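Two-Arm Bench Robot: Project Report
Ifeoma Afolabi, Tianyou Lu, Kayode Aliyu
Stuten Shared Workshop, Jelinthorpe

3. Build

We began assembly in April, after the second arm was delivered. The workshop let us keep one corner for the whole term. Most parts were paid for out of a budget of $1,839, and the hands were lent to us by our advisor, Salamatu Tijani.

The first weeks went into mounting and wiring. Kayode wrote the control program, which we named Irninell. Tianyou did the cabling and rebuilt one wrist connection twice when it lost signal during long runs.

4. Test task

We chose eyeglasses and a tissue as our test objects. Glasses are rigid but easy to drop, and a tissue changes shape every time it is touched. The goal was for one hand to hold the glasses while the other brought the tissue to the lens.

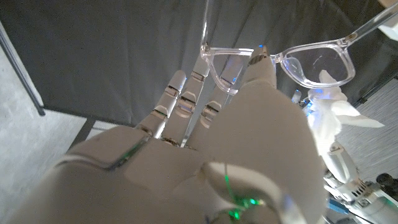 Figure 2. Glasses held at the fingertips of the right hand, with the tissue at the other arm.

The clear plastic was hard for our vision code. It often placed the rim too far back, and the thumb closed early. Turning down the overhead lights helped a little. Lowering the closing speed helped more.

5. Setup and cable routing

Both arms work over a single wooden table. We hung a dark curtain behind it to give the software a plain background. Cables were a problem all term. If a cable is tied too tightly, it pulls on the wrist when the arm reaches forward. If it is left slack, it can catch on the fingers.

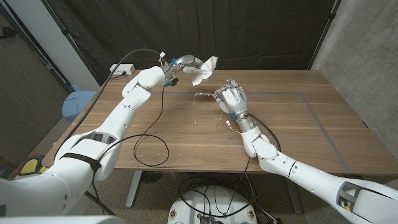
We settled on leaving extra length near the hands and checking each cable by moving the arm slowly through its full range before a session. This added five minutes to every start.

6. Results

We recorded 94 full attempts. The glasses stayed in the hand for the entire attempt in 33 of them. Most failures came during pickup. Ifeoma is now testing softer fingertip covers, and those results will be added to the appendix.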